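**Skosham Staff Letter, December 23, 2018**

## What the Arm Did to the Sorting Room

When the arm was installed in the sorting room at Skosham last August, we were promised two things by the people at Tronum who sold it to us. It would take over the dull part of the job, and it would be running by the end of the week. It did take over the dull part of the job.

For readers at the Hosham office who have been spared all this: Skosham takes in the contents of desks. When a company moves or closes or changes its mind about having a fourth floor, everything left in the drawers comes to us in boxes. We sort it, bundle what's useful and send it on to schools and reading rooms. The building goes up for lease and the highlighters come to us. It's a living.

Until this summer, sorting worked the way it had since we opened. A box was tipped out, somebody picked through it, and things went into bins. There were 222 bin labels at the high point, including one for "rulers, bent," which I'd like to see brought back. The experienced sorters could do a box while holding a full conversation about someone's kitchen remodel. New people took a month to get that good, and in that month they learned every opinion in the room.

The arm doesn't have opinions. It has a suction cup and a two-finger gripper, and it swaps between them with a click you can hear from the parking lot. It's very good with books. A paperback lying flat by itself is the best thing that can happen to the arm, and it will lift one, turn it, read the cover and set it in the correct bin all day long. On its best shift so far it placed 400 items. On the shift after that it spent the better part of the morning trying to pick up a strip of tape that was stuck to the table.

So here is what has changed, for those who've asked, and for those in management who haven't.

**The bins.** We're down from all those labels to something more modest, mostly to suit the arm. Pens are pens now. There used to be a proud distinction between ballpoint, gel and "nice," and the last category was where a lot of judgment got exercised. I'm told the schools haven't noticed. I have noticed.

**The pace.** Before, you set your own and the supervisor pretended not to look. With the arm on the line, the belt moves when the arm is ready, so the waiting comes in odd scraps too short to do anything with. You can't get coffee in 8 seconds. Several people have tried. We've asked Tronum whether the scraps could be saved up and handed over as one decent pause, and they've put it on a list, and we've now seen the list and it's long.

**The jobs.** Everyone who sorted in July is still on the payroll, and I'll give the front office credit for that, in writing, where they can find it. But two of the old sorting posts now have the word "operator" in them, and the raise attached to the word was not large. Operators clear jams, answer the arm's questions (it puts them up on a screen, politely, one after another) and log whatever it dropped. They also train it, which is the part I'd like to spend some time on.

### Teaching it your own job

The arm learned books from the factory. Everything else it has to learn from us. The Tsai module, the add-on we bought in the fall, works by having people do the handling while wearing a rig on each wrist with square black-and-white tags on it, and then the recordings of all that get turned into something the arm can use. How that's done has been explained to us twice with slides. I came away with a clear memory of the sandwiches.

The wearing of the rigs was voluntary for the first month, then encouraged, and is now on the rota. Nobody minds it much. The straps are snug, the modules knock against things if you reach into a deep box, and the cable will find any loose object within range and introduce itself. A full session is done on the floor in the training corner, kneeling, on carpet, and whoever decided that has never knelt for a living. We've requested knee pads. We've been told knee pads are "under review," along with the chair.

The odd part is being asked to do a thing you've done for years while knowing it's being taken down. You get self-conscious. I've watched people who could empty a box blindfolded reach for a pair of scissors as if they were at a piano recital. One of our longest-serving sorters did her first session so slowly that the arm, when it got her data, began lowering pens into the bin like it was putting them to bed. We've since been asked to "move naturally," and it has made everyone worse.

There's a serious question inside this and it came up at the last staff meeting, so I'll put it down. If we teach the machine everything we know, what will it need us for? Management's answer was that the arm does the bulk and people do the judgment, and that there'll always be judgment. That may be so. I'd only point out that telling a nice pen from a regular one was judgment, and it went in October.

My own answer, for what it's worth, is that they've underestimated the boxes. The arm's trouble is the pile. One book is easy. A book partly on top of a notepad with a highlighter on that, and a pen sticking out between two other books, is the sort of thing that makes it put up a question on the screen and wait. Real boxes are nothing but that.

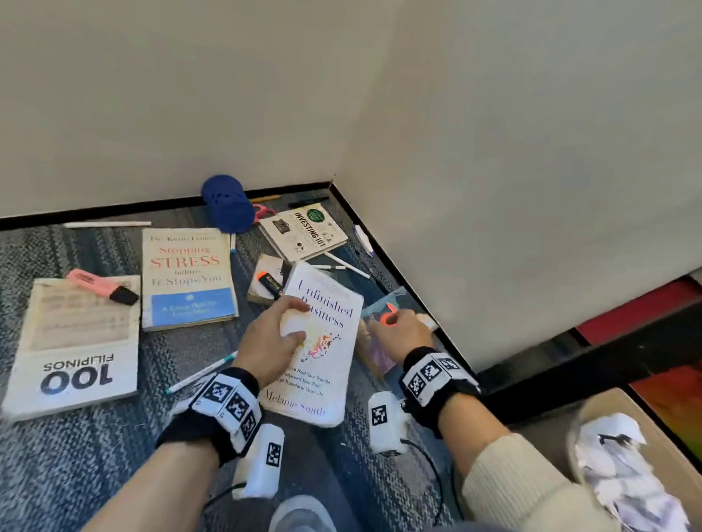
**FROM THE TRAINING CORNER**

The tagged wrists are at work on a fairly typical spread here, one hand on a copy of *Unfinished Business* and the other going for the orange-handled scissors on the blue folder. Anyone who has opened our boxes will know the rest of the reading list. *Stopping Stress before It Stops You* is close by, and *INVESTING 101* is back toward the baseboard at a tilt. I make no comment on the people who leave their desks in a hurry, except that they seem to have been planning to get their lives in order, and owned plenty of pens to do it with.

Folders remain the great unsolved problem. The clear and half-clear ones are the worst: the arm's camera looks at a see-through folder and sees the carpet. It has tried to pick up the carpet. Until that's fixed, folders come off the belt by hand and go on the gray cart. Please don't put anything else on the gray cart. Somebody's lunch went to a school.

Scissors are going better. As of this month the arm gets hold of them by the handles most of the time, and we no longer stand behind the yellow line with quite the same expressions.

**Results so far, as posted by the break room**

- Books: 395 sorted correctly out of 400 in the December trial. The five misses were all put in with the calendars, together and in a tidy stack, and that bothers me more than if they'd been thrown.
- Pens and pencils: improving. Caps are counted as pens if they're found alone, so our pen figures look better than our pens.
- Highlighters: fine.
- Notepads: fine singly. In stacks, it takes the top one and regards the matter as closed.
- Erasers: see under "caps."
- Rulers, bent: no longer tracked.

**What we've asked for**

After the meeting a short letter went up to the front office with three requests. The first is that hours in the training corner be paid at the operator rate for whoever's doing them, operator or not. It's different work from sorting, it's harder on the back, and it's worth something to the company, or else they wouldn't keep scheduling it. The second is that people be told what the recordings are used for and how long they're kept. They're of hands and not faces, we've been assured, but I'd know some of these hands anywhere, and so would you. The third is the knee pads.

We've had a reply to the first one. It used the word "reasonable" and didn't include a number, so we've written back to ask for the number.

**Small notices**

The arm's stop button is the big red one on the post. The smaller red one beside it is the doorbell for the loading dock. Both have been pressed in error this month, and the driver would like an apology.

Whoever stuck a name badge on the arm has been asked to take it off, as the adhesive leaves a mark. The name itself has caught on and I gather it will stay.

Sign-up for January sessions is on the sheet by the coat hooks. Mornings fill up first, so if you want one, put yourself down before the break. Long sleeves are all right under the straps as long as the tags aren't covered. Please empty the corner and put the practice items back in their cardboard box when you've finished, including the pencils, which have been going missing at a rate the arm can't be blamed for.

The sorting room closes at noon on the last working day before the holiday. The arm will be switched off at the wall by the late shift, who should wait for the click first.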